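Re: [service-robots] Anyone trialled the Skasel arm for shop and laundry chores?

Hello all,

Sorry to be slow getting back to the list on this one. I kept meaning to write a couple of lines and it kept growing into something longer, so make yourself a cup of tea first.

On 21st February, a list member at Escobedo wrote:

> We've been quoted for the Skasel mobile arm with the two-finger
> gripper, on the twelve-month service plan. We'd want it for fetching
> and restocking in a small shop area and for emptying the dryers next
> door to it. The brochure is lovely but a bit short on the everyday
> stuff. Has anybody lived with one? Is the wrist camera any good? And
> would you pay for the service plan again?
>
> Any thoughts welcome, cheers.

We've had ours at Murnside since December, so I can answer most of that, and I'm happy to be asked follow-ups. We have drinks and laundry under the one roof too, which makes your question very close to home!

Wrist camera first, as you asked about it in particular. It sits close in behind the fingers, so you always have both of them in view, and that is a real help when you're lining up on a narrow bottle neck. The price you pay is that the gripper body fills a good part of the bottom of the picture, and when the wrist is rolled over everything else arrives at an angle. You do get used to it. My neck still tilts in sympathy when I go through the recordings, but the software doesn't seem to care one bit.

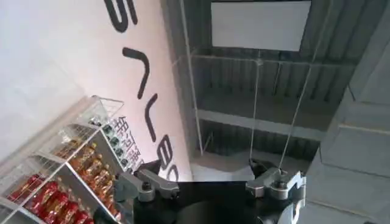

Wrist camera view with the fingers empty, drinks shelving to the left.

The other thing to watch is brightness. A pale wall or a lit panel can wash out while the gripper stays nearly black, and the default exposure tends to favour the bright bits. There is a setting for it under the camera profile (not in the printed manual, I had to ask) and I'd change that before you do anything else. Wire shelving has been fine for us, though I'd keep the front rows tidy, as a bottle sitting crooked against the rail will slow it right down.

Now the laundry side, which I suspect is where you'll get your money's worth. Shirts and towels come out of the drum quite nicely. Socks are a misery. Anything small and dark at the back of a dark drum gets missed on the first go, so we run a second pass as a matter of course and I'd suggest you allow time for that in your planning. Bright colours are much kinder to it. The reach over the lower lip is the fiddly part, and we spent a good few evenings adjusting the approach angle so the forearm would come in low from the side without bumping the rim. Park your basket beside the arm, close to the dryer, and leave it in the same spot every time. If you have a washer right next door, think about which way its door swings as well, because an open one eats up a surprising amount of elbow room.

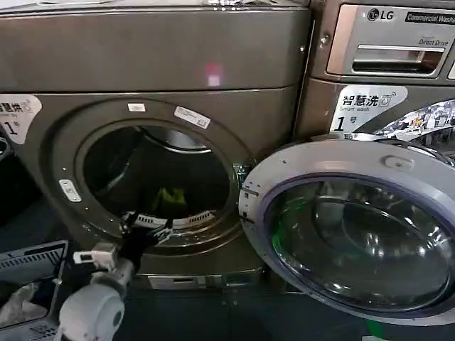 List member, Murnside
Equipment Coordinator, Laundry and Shop Trials

As for numbers, we logged 3,044 pick attempts up to the end of our first service period, shop and laundry together, and 665 of those were dryer pulls. It asked for a person 146 times, mostly over those blessed socks. I haven't split it any finer than that, but I can send the spreadsheet off-list if you'd like to have a play with it.

Would I pay for the plan again? Yes, with a grumble. The finger pads are included, and so is the recalibration visit, and the person on the phone has always been patient with me. What I don't care for is that the visit only falls due after almost 1,000 hours of running, and ours wanted a touch-up well before then. Ask them to write an earlier one into your quote. The folks over at Cestiddale did exactly that and had no trouble getting it, so don't be shy.

One last thing, have them quote you for the spare battery at the same time as the arm. We ordered ours later and paid the freight twice, which still stings a little.

Do let us all know which way you go, and if you're ever out our way you'd be very welcome to come and see ours at work. Mornings are best.

Warm regards from Murnside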